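Section 7: Comparing finger pads on the Flavska hand-held gripper

This is the part of the guide we most enjoyed writing. Changing the pads makes a bigger difference to how the gripper feels than any setting in the controller, and you can try it all in one afternoon with things from the kitchen drawer. The steps work for the Bronwood smooth pads, the Akik gritty pads and any pads you've cut yourself, as long as they share the two-hole fixing.

Before you start

You need the gripper, both sets of pads, the small hex key from the lid of the case, a plain white board or table top, and a handful of test objects. We like a teaspoon, a boiled sweet in its wrapper, a sponge, a glass jar and a playing card (the card is brilliant, it shows up everything).

CAUTION: Switch off the controller and unplug the arm lead before you touch the pads. The fingers can close without warning when power returns.

7.1 Checking the pads

1. Open the fingers fully and hold the gripper over the white board with nothing between the pads.

2. Look through the wrist camera. You should be able to see both gripping faces, with plain board between them.

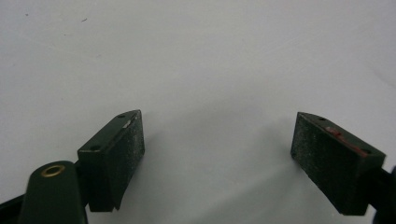
Fig. 9. Gritty pads, fingers open over a white surface. Note the pale chip near the tip of the left pad.

3. Check the top edge of each pad for chips. A small one near the tip won't spoil a grip on a jar or a sponge, but write it down, as it may matter with the card.

4. Run a fingertip over each gripping face. Pale flecks are fine if they feel like part of the surface. If they come away on your finger, brush the face with a dry toothbrush.

5. Make sure nothing is blocking the small holes along the top strip.

Note: Coloured marks on a pad don't affect the grip. Leave them alone; solvents can soften the backing.

7.2 Running the comparison

1. Restore power and set the closing force to 17. Leave it there for the whole test.

2. Pick up the first object, lift it a hand's width, hold for a slow count of 18 and put it down. Do this seven times.

3. Write down each slip or drop. Half a slip counts as a slip!

4. Work through the other objects in the same order.

5. Power off, swap the pads, then repeat from step 1.

CAUTION: Keep your free hand clear of the pads while they close, even for the sponge.

Note: Don't move the camera when you swap pads. If you do knock it, go back to 7.1 and line it up again, or your recordings won't match.

7.3 Reading your results

In our own trials the gritty pads ran away with the jar and the teaspoon, and we were delighted to find the smooth ones better on the sweet, where the wrapper kept catching on the grit. The card was close both ways. Your results may well differ, so please trust your own sheet over ours.

If both sets do badly on the same object, raise the force by one step and run that object again with both. Don't raise it for one set only.

Fit your chosen pads, tighten the screws until they just stop, and carry on to Section 8, Setting up the Chantharasri controller.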